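Contact Hours Are the Wrong Unit
Etelka Szénási
19/12/2022

Most colleges still describe a course by its contact hours. Birnley College lists its two-year computing diploma at 52 contact hours per module, and the timetable, the staff budget and the room plan are all built on that figure. I taught on the program for three years and helped write two of its module outlines. My view is that the contact hour should be dropped as the main unit of planning and kept only as a payroll measure.

A contact hour records that a room was booked and a member of staff was in it. It does not separate a lecture to 100 students from a bench session with eight. On paper these are equal. In cost, preparation and use of equipment they are far apart. When the two are added together, the total says little about what a student will be able to do at the end of the term.

The effect shows up when hours are cut. In the last review, each department was asked to remove three hours from every first-year module. Almost all of them took the hours out of practical sessions. Lectures are easier to defend because they map directly onto the written syllabus. A lab hour has no line in the syllabus, so it goes first. The published total fell by a small amount and the lab time in some modules fell by a third.

Gyula Dudás, who ran the review, has argued that a single unit is needed so that departments can be compared. I accept the need. A comparison is only useful, though, if the unit measures the same thing in each place. History and hardware maintenance do not use an hour in the same way, and a table that puts them side by side will favor whichever one is cheaper to deliver.

A better plan would start from tasks. Each module would list the tasks a student must complete without help, the number of attempts normally needed, and the equipment each attempt ties up. Hours would then be worked out from the list. The Plekeck campus tried a version of this in its electronics modules, beginning in August of last year. Its outlines are longer and less tidy than ours. They also make it plain when a cut would remove a task, and someone then has to sign for that decision.

There are fair objections. Task lists can become checklists, and weak ones reward speed. They go out of date quickly in technical subjects. Seren Skyrme has pointed out that part-time students plan their childcare and jobs around fixed hours, and a plan that floats would hurt them most. I would keep the weekly timetable fixed for this reason and let only the split between lecture and practical work move.

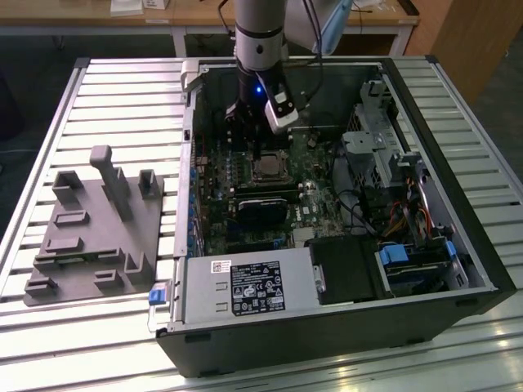 An open desktop tower, showing the motherboard and memory slots.

The student handbook would also need to change. At present it gives one number per module and leaves the rest to the first class. Applicants cannot tell from it whether they will spend the term at a bench or in a lecture hall, and several of those I interviewed had guessed wrong. Two columns would fix most of this at no cost.

The academic board will take the question up again in the spring. I have asked for the Plekeck outlines to be circulated with the papers, along with the lab figures from before and after the cut.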